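Unit 5: Evaluating a mobile manipulator kit
Instructor: Ludmila Zeman

Product under review: Suvero arm and hand kit, supplied by Costigan. The trial license runs for 200 hours; log every session.

Read chapter 2 of the Prolard integration guide before lab. Record the following for each run: arm pose at start, hand pose at stop, fault codes. Fault 864 means a finger joint has passed its torque limit.
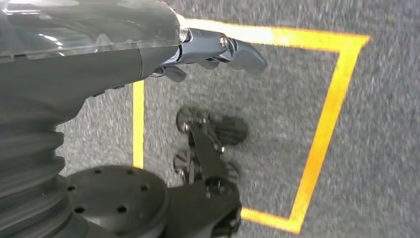

Repeat each run at half speed and compare the stop poses. Reports go to Armindo Matos by Sunday.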